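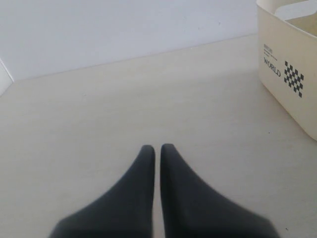
Cell 2, gripper over the bench, tote at the back

gbianchini
We've had the arm on the kitting bench at Porkenon since May. It fills 300 kits a shift. Three of us used to do that bench by hand and now one person minds it. The other two went to receiving. Pay is the same, but I wasn't asked and I liked kitting. Anyone else been through this?

h_rainer
Same at my place. The minding part is what wears on you. You stand there waiting for it to drop something.

dtarar76
I'd take that over what I had. I did hand kitting for 20 years and my wrists are shot. Let the thing pinch small parts all day.

gbianchini
Fair enough, but your wrists don't get better because they moved you to unloading pallets.

dtarar76
No, but they don't get worse from 300 kits either. Ask for the setup training. At Cemcombe the people who can change the fingers and reteach a pick got a grade bump.

amna_s
Did they though? We were promised a grade bump too. I can reteach a pick in my sleep and I'm still on the old rate. Get it in writing before you sign up for the course.

dtarar76
Ours is in the contract. Took a while.

h_rainer
What are you running for fingers? The soft-looking ones?

gbianchini
Yes, the dark gray ones. They're OK on the bags. Thin cards are a pain - I still do those myself at the end of the shift.

amna_s
So put that down on paper as well. If you're doing part of the kit by hand, the bench isn't a one-person minding job and the staffing sheet should say so.

gbianchini
Good point. I'm seeing my lead at 2 and I'll bring it up.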